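Skircombe Plaza, paved area and bank - walk-round checklist
Site ref 353
Date: 12 Apr 2021
Checked by: Shuzhen Cheng
Copy to: Ketill Thorlacius, Kernitz grounds desk

1. Paving slabs, level and rocking
OK. Walked the main joint lines both ways. Two slabs by the drain rock a bit underfoot, not a trip yet. Chalked them. Recheck in September or sooner if anybody complains.

2. Joints
FAIR. Filler gone in places, weeds starting. Want it raked out and refilled before summer, not just sprayed again like last time.

3. Bollards, fixing
OK. Pushed every one by hand, no movement. Base of the one nearest the steps has a hairline crack, same as last report, doesnt look any longer.

4. Bollards, surface and edges
FAIR. Weathering and staining, cosmetic. One chipped corner, sharp, right at shin height. Needs grinding back. Orkia quoted 298 for this and the drain lid together, quote is still open I think, Ketill pls confirm.

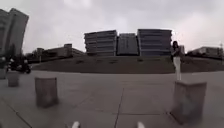 5. Bollards, visibility after dark
ACTION. Low and gray on gray paving, so easy to walk into at night or while looking at a phone. Asked for reflective bands twice now. Cheap job. Please can we just order them.

6. Vehicle access
ACTION. Motorcycles can get onto the paving past the end of the row. Spoke to Czarnecka about a sign, they want a drawing first. Gap measurement to follow, left the tape in the van.

7. Drainage
FAIR. Channel clear except leaves at the low end, pulled out what I could reach. Lid has one bolt missing.

8. Grass bank
OK. No slips, no washout onto the slabs. Some thin patches, reseed if theres seed left over. Mower crew to keep off the edge when its soft.

9. Litter, glass
OK. One broken bottle by the steps, picked up.

10. Lighting
NOT CHECKED. Daytime visit. Needs somebody to go back after dark, same trip as the band check would make sense.

Overall: open to public, no closures needed. Items 5 and 6 first, then teh chipped corner. Send me the order number when its raised.

S. Cheng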